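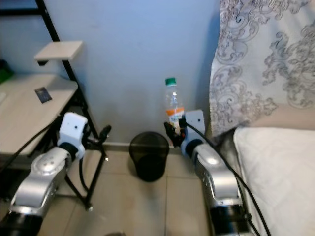 The bed was ready by noon on most days and the paperwork was not, Serell wrote in its reply to the draft findings, and any measure of admission delay that starts the clock at bed assignment will miss the larger part of the wait.

Figure 1. Two robot arms in the gap between a desk and a bed.

4.2 Sources of delay between referral and admission

The point raised in that reply led to a change in how delay was defined. In the first version of the analysis, delay ran from the time a bed was assigned to the time the patient was admitted to the unit. In the version reported in this section, it runs from receipt of a complete referral to admission, and is split into three intervals: clinical review, payer authorization, and transfer. A referral was treated as complete when the sending hospital had supplied the assessment, the medication list, the legal status form, and the most recent lab results.

The sample consists of 200 referrals to inpatient behavioral health units run by Serell and Trokevia. Both operators used the same referral form during the study period but stored it in different systems. Trokevia logged a time stamp at each change of status. Serell logged a time stamp only when a staff member closed a task, so a task finished early in a shift and closed at the end of it looks longer than it was. No correction was applied for this. Intervals for the two operators are therefore reported separately and should not be compared directly.

Clinical review was the shortest interval at both operators. Where it ran long, the usual cause was a request for further medical clearance, most often for patients with an unresolved cardiac or metabolic finding. Such requests were sent back to the emergency department by fax or phone, and the receiving unit had no view of whether they had been picked up. Review staff at Trokevia kept a separate paper list of open requests. The list was not part of the study data.

Payer authorization accounted for the largest share of the wait at Serell. The interval depended less on the payer than on the hour at which the request was made. Requests submitted after 5 p.m. were commonly held until the next morning, even where the payer's published terms allowed for review at night. Admission staff reported that they had stopped sending evening requests to certain payers and saved them for the day shift, a practice that hides part of the delay inside the clinical review interval. We reassigned this time to authorization in all cases where the case notes made the reason clear.

Transfer was measured from authorization to arrival. Patients under an involuntary hold waited longer for transport than voluntary patients at both operators. Distance had little effect within 90 miles. Beyond that, the number of transport firms willing to accept the trip fell, and single cases with very long waits pull the mean upward. Medians are used for this reason throughout Section 4.

Staffing was tested as a separate factor. The intake desk was counted as fully staffed when every scheduled post was filled for the whole shift. Short-staffed shifts showed longer clinical review, with no clear effect on the other two intervals. The scheduling data came from Vuven, the staffing system in use at both operators, and excluded agency workers booked on the day.

Two limits apply. Referrals that were withdrawn before admission are missing from the sample, and these may include the longest waits. The study also covered 6 months only, from January through June, and seasonal changes in demand cannot be assessed.

Comments

Reader, intake coordination
We see the same evening hold on authorizations. Did you look at whether peer-to-peer review requests changed the interval? Ours add most of a day.

Anonymous
Leaving out withdrawn referrals is a bigger problem than one line at the end suggests. In our region many of them are placed elsewhere while still waiting for an answer.

Reader
Is the referral form available? The appendix link goes to the staffing tables.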